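Looking After a Mini Fridge

Print this page | E-mail this to a friend

By Tharun Salian

A mini fridge needs less care than a full-size one, but it gets neglected more. Ten minutes once a month keeps it fresh.

Unplug it first and take everything out. Mix a tablespoon of baking soda into a quart of warm water and wipe the walls, the floor and the inside of the door with a soft cloth. Skip bleach and scouring pads. They leave scratches in the plastic, and scratches hold smells.

Go over the rim of the door with a cotton swab. Crumbs collect there and stop the door from closing tight. To test the seal, shut the door on a slip of paper and pull. If it slides out easily, clean the rim again and check that the fridge stands level.

Shelf ridges and any dimples in the back wall need an old toothbrush. Vents should be brushed dry - never spray water into them. Leave 5 inches of clear space outside any vent so air can move.

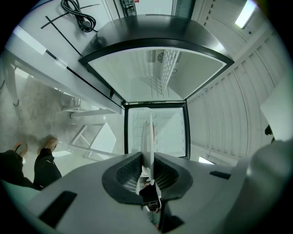 Dry the inside with a clean towel and leave the door open for an hour before you plug it back in. If you are putting the fridge away until February or longer, leave the door propped open the whole time and coil the cord loosely.

For smells that hang on, put in an open dish of baking soda overnight. Fresh coffee grounds work too, though milk and butter may pick up the taste.

Last updated 1st August

Print this page | E-mail this to a friend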